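**Mon 15 November**

### Warano is ending support for its older TV app

If you watch Warano on a TV you bought a while back, check it this week. The service is retiring version 2 of its TV app, and sets that can't run the newer one will lose access when the change goes through. Phones, tablets and web browsers aren't affected. Your account, your watchlist and your place in any series will stay where they are.

To see which version you have, open the app, go to Settings and scroll down to About. The number is on the first line. If it starts with a 2, look for an update in your TV's own app store. Some sets will offer one and some won't. Several Gavstead readers have written to say that their store shows the app as up to date when it's still on the old version. In that case, delete the app, turn the TV off at the wall for a minute and install it again. You'll have to sign in afterward, so find your password before you start.

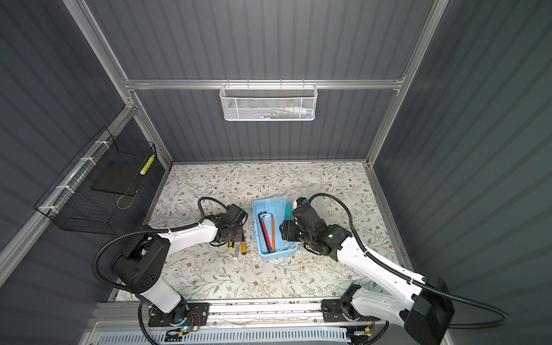
For TVs that can't be updated, the cheapest fix is a streaming stick or a small box that plugs into an HDMI port. You don't need a new television. Any model still getting updates from its maker should do, but look at the Warano help page for the current device list before you pay for one. Secondhand sticks are a gamble, as many of the ones for sale are being sold for this same reason.

Benvinda Prata, who writes our Saturday film column, moved over to a box in May and had one complaint. Downloads don't carry across. Anything you saved inside the old app has to be downloaded again, and titles that have left the catalog in the meantime won't come back. She lost the second half of a Portuguese crime series that way.

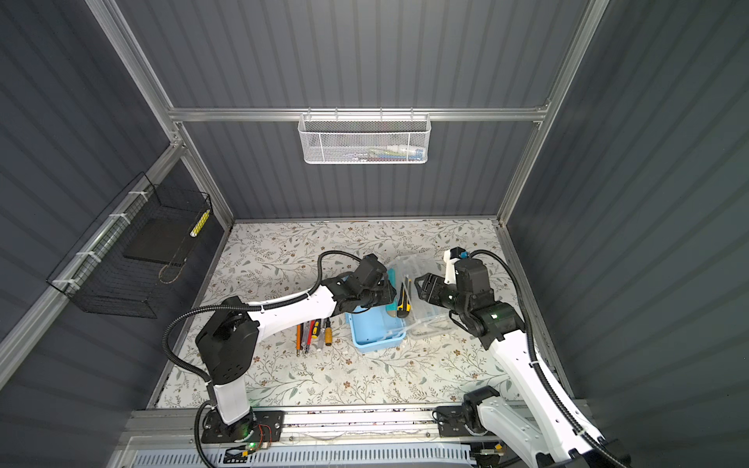

A box also has to live somewhere. Most get warm in use and do badly in a closed cabinet or stuffed behind the set on top of a power strip. They want open air on all sides, and if you use a remote that needs line of sight, the front has to face the couch. A wire basket works well if you have something to hang it on. The black one on the left wall in the photo is held to its rail with white cable ties, and the same method would do for a media shelf with a bar or a rail along the back. Leave enough slack in the HDMI cable that the basket's weight isn't pulling on the port.

Prices aren't changing for now. The catalog stands at 1,900 titles, and the Godinho collection of restored comedies is still due to join it before the end of the year. Subscribers who pay through Prirkenier as part of a broadband bundle should get a separate letter. If yours hasn't come, call Prirkenier and not Warano, because the bundle accounts are handled on their side.

Anyone who wants to cancel has 21 days from the date on the notice to ask for the unused part of an annual plan back. The request form is under Billing on the website. It can't be reached from the TV app, old or new.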